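Ticket: Exhibition listings missing from the What's On page and weekly email
Site: Gedcombe Arts Listings
Opened by: Gallery front desk
Priority: Medium, raised to High
Status: Closed

Initial report, 9.10 am

Three of our current exhibitions have dropped off the What's On page. They are the print show in the Bakker Room, the ceramics display on the upper landing and the open studio trail. The individual pages still load if you have the direct link, and the events are marked as published when we log in. They were all showing yesterday afternoon. The weekly email goes out at 4 pm and takes its listings from the same page, so we need this sorted before then.

We have tried: clearing the browser cache, a different computer, a phone off the wifi. Same result on all of them.

Reply from support, 9.45 am

Thanks for the detail. I can see the same thing. The listings page has 192 events on it and the admin area says there should be more. Could you tell us whether the missing events have anything in common, such as the same venue, the same person adding them, or dates that run past the end of June? Please don't delete and re-add them for now, as that would change the web addresses you have already printed.

Front desk, 10.05 am

Different venues. Two were added by us and one by the Tarkitz studio group using their own login. All three run past the end of June, but so does the textile show and that one is still there. The only other thing I can think of is that all three had their opening hours edited yesterday for the late opening.

Support, 10.40 am

The hours look like the place to start. I made a test event with normal hours and it appeared on the page straight away. I then changed its closing time to 12.00 am and it vanished. Your three events all have a late opening that ends at midnight. The system reads 12.00 am as the start of the same day, so the event appears to close before it opens, and the listings page leaves it out without giving an error.

As a stopgap, please change the closing time to 11.59 pm on each of the three and save. Then use the Rebuild Listings button under Tools. The rebuild takes a few minutes and the page may look half empty while it runs.
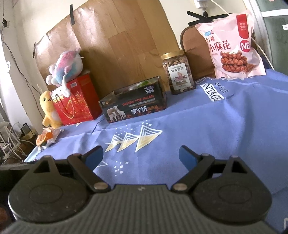
Front desk, 11.20 am

Changed all three and ran the rebuild. The print show and the ceramics are back. The studio trail is still missing. I ran the rebuild a second time in case it had been interrupted, with no change. The trail page itself looks fine.

Support, 11.55 am

The trail has a second problem. Its description is longer than the listings page allows. The limit for the short summary is 600 characters and the text in that box is 2,012. It looks as if the full trail notes were pasted into the summary field as well as the main one. The admin area lets you save this but the rebuild skips the record. It would have stayed visible until the next rebuild, so it may have been over the limit for some time.

Please cut the summary down and leave the main description alone.

Front desk, 12.30 pm

Done. The Tarkitz group sent a shorter version and I put that in. Rebuilt again and the trail is now on the page, under the right dates. The map link works too.

One more thing while this is open. In the email preview, the private view for the print show says 6 am. It should be 6 pm. The website has it right.

Support, 1.15 pm

The preview was made before your changes and was holding an old copy of the times. I have cleared it and made a new one. It now shows 6 pm — please check it at your end before it goes out, including the Dellinitz Prize listing, which uses the same template.

Front desk, 1.40 pm

Checked. All times correct, Dellinitz listing is fine, all three exhibitions are in. Happy for it to go at 4 pm.

Support, 4.20 pm

Email sent with no errors in the log. Two faults have been passed to the developers: midnight closing times being read as the start of the day, and the summary box accepting more text than the listings page can show. Until the first is fixed, please keep using 11.59 pm for any late opening. Closing this ticket. Reply within the next fortnight if you need it reopened.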